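Progress report no. 3, Nimum desk tidying project
For: Nevzat Duman, Gemo

Nevzat, short one this time, the full budget sheet follows seperately. Corner desk is the last of the 25 stations in the Zallska flat. Work on it under way, see notes.

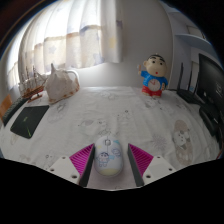 Zallska, Wednesday, January 8, 2020

Cloth stays. White one with the gray cartoon doodles, tenant likes it and so do we. Ship stays too. Mouse gets a fixed place on the pad, same rule as at the other stations. Spent so far on this room: 65 of the supplies money, mostly cable ties and two trays from Şimşekoğlu.

Router is the open question. Want it off the table and up on the wall shelf. Cable needs to be longer, ordered one, no date yet.

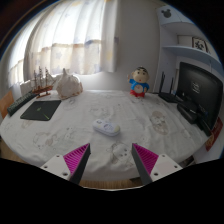 Tabletop with model ship, shell, figurine and router.

Figurine could go up on the shelf aswell. Tenant to decide. We put the question in writing.

Rule for the pad is simple: mouse in the middle, nothing else on it, no cups.

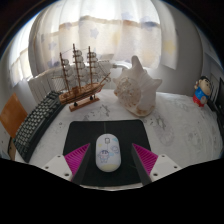
and the same goes for pens and mail. Card with the rule on it is printed, 30 copies, can send you one.

Still to do: cable, shelf brackets, final check of the drawers.
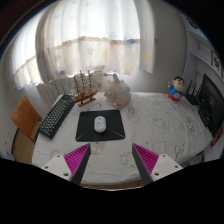
Layout for the handover sheet is next. Draft says keyboard on the left, angled, pad to the right of it, ship and shell behind. Fine by us as a starting point. Would like your OK on the remaining 31 before we order brackets. Next report when the cable is in.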